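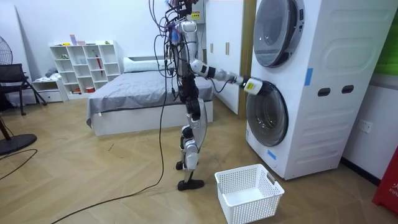

**Colour run** (also called dye bleed, or crocking when it happens by rubbing) is what we call it when dye leaves one piece of cloth and settles on another. I've looked after this page of the household wiki for a while now, and it's still my favourite — partly for the chemistry, and partly because everybody has a story involving a red sock.

## What's going on

Dye sticks to cloth in different ways. Some dyes form a proper chemical bond with the fibre (reactive dyes on cotton are the usual case), some are held by weaker attractions, and some, like indigo, sit in and on the yarn as tiny solid particles. When a fabric has been dyed there's nearly always a bit left over that never took hold. Good factories rinse most of it out. Cheaper ones are less fussy, and the leftover comes out in your wash instead!

Loose dye in water isn't a disaster in itself. It becomes one when it finds another fibre it likes. Cotton and viscose soak up stray cotton dye very happily, nylon is a terrible magnet for all sorts, and polyester mostly shrugs it off at low temperatures. That's why you can pull out a load where the T-shirt has gone pink and the stitching on its hem is still bright white (polyester thread, nearly always). I find that oddly pleasing, even when it's my T-shirt.

## Which colours run most

Deep shades are the worst, simply because there's so much dye in them. Red, navy, black and dark denim are the ones I'd watch. Turquoise can be surprisingly bad too, as the molecule is a big clumsy one and doesn't always bond well.

Clothes that put a very dark colour right next to a bright one are a special case. Sports kit, piped jackets and striped knitwear can stain themselves, with no other garment involved. It usually happens after the wash has finished, when wet layers lie pressed together and the dye creeps from one panel to the next. Getting things out promptly does more good than any special powder, in my view.
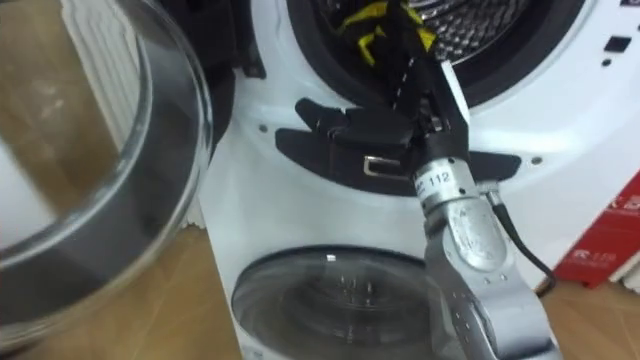 Josefina Herrera disagrees with me on that last point, and wrote on the talk page that temperature matters far more than how long things sit: "I've left a navy and yellow top in overnight after a cold wash and it was fine. Forty degrees and it bled straight away." I've no quarrel with her top. Warm water does loosen dye faster, and I've added her note to the temperature section, but I'd still not leave anything wet overnight if I could help it.

## Testing for it

The old white cloth test is still the best one I know. Wet a hidden bit of the garment, an inside seam is good, then press a damp white cotton hankie on it for 5 minutes. If colour comes across, wash the thing by itself. Do the same with a dry hankie, rubbing quite firmly, and you'll learn whether it's likely to mark your sofa.

Textile labs do a grander version with a strip made of several different fibres, sewn against the sample and washed along with it. The staining is then compared with a grey scale that goes from 1 to 5, where 5 means no change at all. Lovely little strips, by the way — you can see at a glance which fibre has grabbed the dye.

## Temperature and water

Cooler washes release less dye, and a fuller rinse carries more of it away. Cramming the machine works against you on both counts, really, as the clothes rub harder and there's less water moving between them. Turning dark things inside out won't stop a bleed but it does cut down the rubbing on the side people see.

Vinegar and salt come up every time this page is edited. Salt helps certain dyes go on in the dye bath, which is probably where the idea started, but a spoonful in the wash won't fix a colour that's already loose. Vinegar does nothing much for cotton dyes either. Sorry!
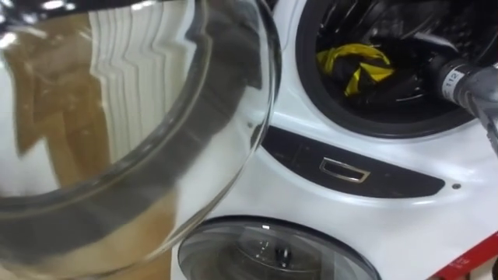 ## If it has already happened

Keep it wet. Dye that hasn't dried in is much easier to shift, and a tumble dryer can make the stain very stubborn. Take out whatever caused the trouble and wash the rest again straight away with ordinary detergent. For whites, an oxygen bleach soak often works, though never on wool or silk. Check the label before you try anything stronger.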